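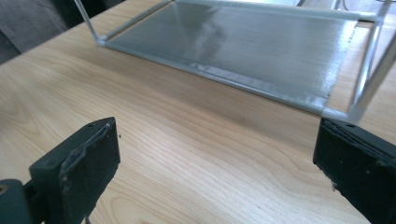
The light wood of a tabletop, its grain running in long, wavy bands.

Istlow Reading Room Gets Its Tables Back

ISTLOW – The big tables are back at the Nogueira Reading Room, and they look wonderful! After eight weeks in the workshop, all of the room's wooden tables were returned in April, sanded, oiled and ready for homework, jigsaw puzzles and the Saturday-style crowds that turn up whenever it rains.

The work was done by Rastero, the furniture repair shop on the old mill road, and paid for by readers. A spring book sale brought in $2,767, with paperbacks going for 54 cents apiece and a line out the door before 10 a.m.

"I had forgotten they were this pale," said Beatriz Veloso, who runs the reading room and has spent years looking at them under a coat of dark varnish. "People come in, put down their bags and start running their hands over the grain. I do it too – every morning, before I even turn the computers on."

The old varnish came off in thin layers, and the shop stopped often to check the wood underneath. Two of the tables also needed new leg braces, and one had a wobble that regulars had been fixing with folded bus schedules for as long as anyone can remember.

Felt pads and coasters are now stacked by the front desk, and hot drinks are welcome again as long as they sit on one. The puzzle group has already moved back in by the windows with a 100-piece map of the county, and there is plenty of room for more hands. Doors open at 9 a.m.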